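4 July 2021

I gave up paper lists in January, when Fastavthorpe put out a planner app called Skevden and half my feed swore by it. It cost 66 dollars for the year. It promised me 200 hours back, a figure I have never seen anyone show their work on.

Six months in, I have 798 tasks marked done. Sounds great. A good chunk of those are things like "open mail" and "reply to mail," split in 2 so the little bar fills up faster. I did that to myself, sure, but the app kept nudging me to "break it down."

What did I get done that I wouldn't have with the back of an envelope? The taxes were late either way. The gutter still leaks.

My renewal is coming up and I'm not paying it. If somebody has real proof these things help, send it over. Testimonials don't count.

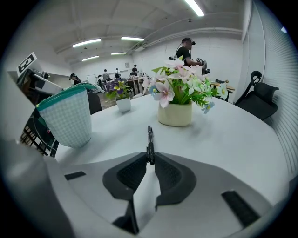
Costa wrote back that the app did help for one thing, bills, and that I should keep the free version for those and drop the rest.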